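9th May, bench notes, equipment planning

Sheldon wants a decision on the second gripper before the quote from Bunska lapses. I'm not convinced we need it. The quote is 2,000 for the gripper and 700 for the mounting kit, and the kit looks to me like a plate and some screws. Humis came in lower on the gripper but won't commit to a delivery month, and the last time they were vague with us it ended up being January.

## What we'd be paying for

- Longer stroke. Fine, but which of our objects needs it? I asked and got "bowls, probably." We have no bowl task on the plan.
- Force feedback. The sales sheet says "sensitive." No number given. Khrystyna-Mariia has written to ask for one.
- Spare finger pads. These we do need. They can be bought alone, order line 601 in the Bunska list.
- A "setup visit" from the Stestthorpe office. Strike this. We set up the last one ourselves in an afternoon.

## Mug work as the test case

Sheldon's argument is that the two-finger gripper is wrong for enamel mugs on the wooden tree, handles especially. Maybe. I'd like to see failures logged by cause before we blame the hardware. My bet is half of them are camera placement, and a new gripper won't fix that.

Red mug on its side at the base, green one up on the top peg:
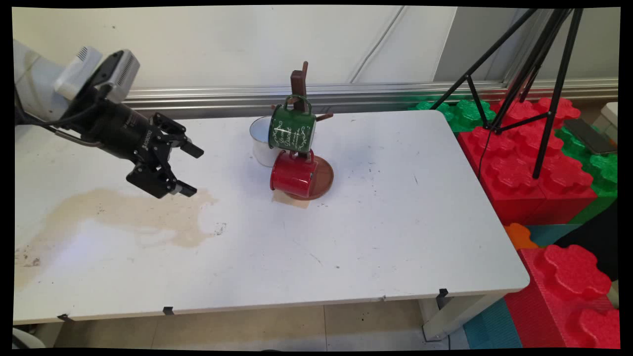
## To do before spending anything

- Log misses for mugs, one line each, with cause (KMZ)
- Get finger pads priced without the kit (me)
- Ask Bugti if they'd lend a demo unit for 2 weeks
- New tabletop: the brown stain on the left isn't shifting. Separate budget, please, Sheldon.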